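Chapter 4
Planning the Purchase of a Robot Cell

4.1 Before you ask for a price

Many buyers begin with the catalog. They choose an arm, they ask for a quotation, and only later they discover that the hand is sold separately. In this chapter we go in the other order: first the task, then the hand, then the arm, and at the end the budget.

Write the task in one sentence which a supplier can check. "Help in the kitchen" is too wide. "Take one tomato from a plate and put it into an open cardboard box" is a sentence with a price. From it the supplier can understand the reach, the weight and how soft the grip must be.

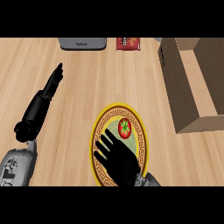
The second decision is how many arms you need. Two arms cost more than the double of one, for the reason that the software must keep them from hitting each other. The company Namau, whose case we follow in this chapter, planned 2 arms for its packing table and paid for 34 days of integration work. Its planner, Estela Sepúlveda, had reserved money for the machines only.

4.2 Simulation as a budget line

A simulation should have its own line in the budget. Namau ran 730 trials of its task in simulation before the order was signed, and after this it changed the type of hand. The offer from Tareditz was accepted on 22/01/2020, with 75 percent of the price to be paid at delivery.

In the next section we will compare this offer with the one from Rajput, line by line.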